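Last updated May 1, 2023

## Setting a charge limit on the Ovura home charger

These steps apply to the Ovura wall unit with the Zorkport cable. The charge limit is stored in the unit, so it applies to any car plugged into it. If the car has its own limit, the lower of the two is used.

### Before you start

- Update the Fanadon app. Versions from before October do not show the limit menu.
- Unplug the car. The menu is locked while a session is running.
- Have the installer PIN to hand. It is printed inside the front cover of the manual.

### Steps

1. Open the app and select the charger.
2. Go to **Settings > Charging > Limit**.
3. Enter the PIN.
4. Set the limit. The highest value accepted is 95 per cent.
5. Press **Save** and wait for the status light to blink twice. This can take up to 7 seconds.
6. Plug in the car and check that the new limit appears on the session screen.
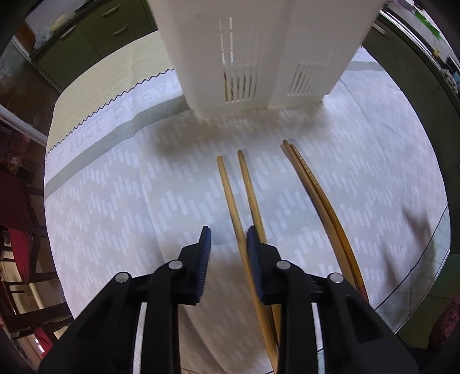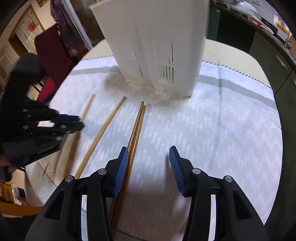

*Wooden chopsticks on the table, between the blue grip pads.*

### If the limit is not saved

The usual cause is a weak wireless signal at the unit. Move the phone closer and repeat steps 2 to 5. If the status light stays red, switch the charger off at the breaker, leave it for three minutes, then switch it back on.

Some cars do not report their battery level to the charger. In that case the session screen shows a dash and the limit is ignored – set it in the car instead.

### Removing the limit

Return to the same menu and choose **Clear**. The schedule and tariff settings are kept.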